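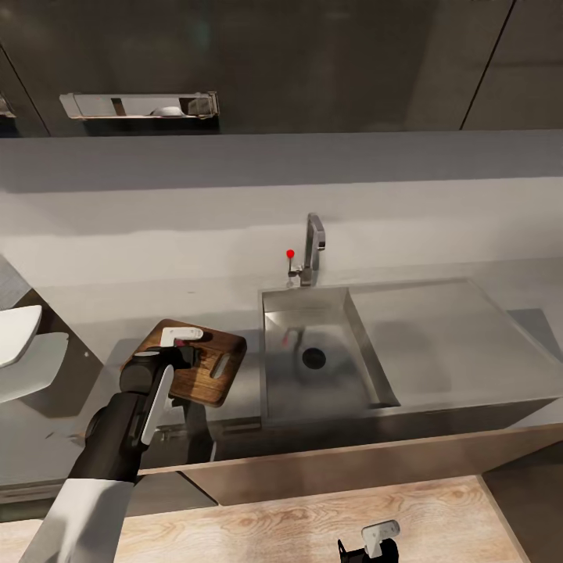

Sink, tap and drainboard, gray cabinets over.

TRANSFER ROUNDUP, quick one before the window shuts

Draltivent have gone back in for the Cakov left back. Second bid, higher than the first, still short of what Cakov want. Word from the training ground is the player has asked to go but hasn't put it in writing, and Cakov won't pick up the phone until he does. He has 13 months left on his deal. You do the math.

Personal terms no problem. Agent's fee is the problem, as usual.

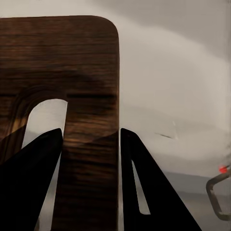

Grirninier need a striker and everybody knows it, so prices have gone up every time they call. Three goals in the last 5 games, two of them penalties. The manager wants a big target man and the board want someone under 23 they can sell on. Speaking of boards, a dark brown one with a rounded corner and an arch cut through the bottom has more of an opening in it than the back lines they've been facing. Loan with an option looks the likeliest way out, probaly on the last night.

Their reserve keeper is off to Suwannarat until January. Good move for him, he gets to play. 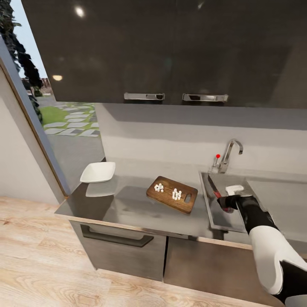
Issue 60, page 3

Suwannarat meanwhile are done buying, they say. They said that last month too and then signed a winger. Two midfielders can leave if the money is right, and Draltivent asked about both before the left back thing took over. Medicals are booked for one of them, we hear, but not which one. Will update when we know.

Deadline is 5 p.m. and late paperwork gets bounced, no exceptions this time. Send us anything you here from your end.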